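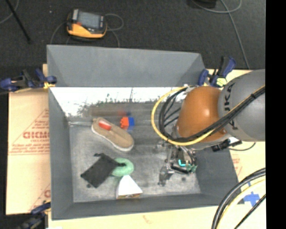 Can a machine tidy up a mixed heap of household bits yet?

Slowly, and with someone in the next room. The Nevex sorting kit can pick a fair share of everyday objects out of a bin, and I have grown very fond of it, but it won't replace a pair of hands before teatime.

## Nevex sorting kit, reviewed at Hastthorpe

*August 30, 2026*

We run a small repair and reuse workshop, and the job nobody wants is the donations bin. Shoes, toys, pouches, little boxes, all in together. I had the kit for six weeks, running the Tarigan picking software on an arm we already owned, and I looked forward to switching it on every morning!

**Picking.** Boxy things are a treat. It lines up, closes, lifts and off it goes. Shoes are better than I'd feared, as long as it takes them by the side – grab one by the toe and it swings about like a conker. Flat, dark things are the weak spot. A thin pouch lying on the floor of the bin can take 4 tries, and rings are nearly as bad.

**Speed.** My test load was 40 objects. I can clear that while the kettle boils (well, nearly). The kit needs most of a lunch break, and I still had 3 left to fish out by hand on its best run.

**Setting up.** Clamp your bin down properly. Mine crept along the bench on the first day and every pick after that was a bit off. The Nernora calibration sheet is clear and took me one evening.

**Noise.** Lovely and quiet, apart from the odd knock against the side of the bin.

I'm keeping it. There's a software update due in September that should help with flat items, and I've a box of old purses waiting for it.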